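Kitchenware maker Kullier brings gripper arms to its packing hall

Kullier, which makes cutting boards and table mats, has started moving part of its packing work to robot arms at its plant in Hemmin. The first cell went into use in January and a second is due before summer. The company says 153 people work at the site and that no jobs will be cut this year.

The arms take over the step that packers call laying up, in which boards and mats are picked from a work surface and set in order before they go into cartons. Until now this was done by hand on both shifts. A packer on the early shift, which starts at 6 a.m., could handle up to 256 boards before the first break, and wrist and shoulder complaints were common.

Each new layout is tried out in a computer simulation first. The software, Wirkeo, comes from the same supplier as the arms, Govari. Staff set out the goods on screen, run the gripper through its moves and change the order or the spacing if it cannot get its fingers around a piece. Only then is the program sent to the floor.

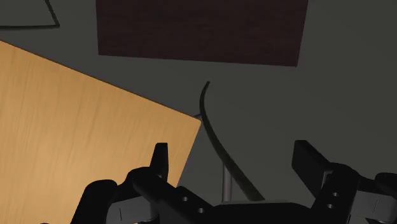

According to one packer, the simulation is the part of the change that people on the floor talk about most. She said she had expected to stand next to the arm and clear jams all day, and now spends two hours of each shift at a desk with the layouts. She likes the work but misses the company at the table, she said, and she would like the pay grade to be settled before the second cell arrives.

The pay question is still open. Packers who have done the simulation course remain in their old grade, and the works council wants them moved up one step from the date they finish. Kullier has said it will make an offer after the trial period, which runs for 100 working days.

So far 73 employees have signed up for the course. It takes four days and is held during working hours. People who do not want to take it can stay in hand packing, where gift sets and small orders will still be put together - the company says those change too often to be worth programming.

Shift times stay the same for now. The late shift will keep one trained person at the cell until closing, and the night hours, which some employees had feared would be added, are not planned.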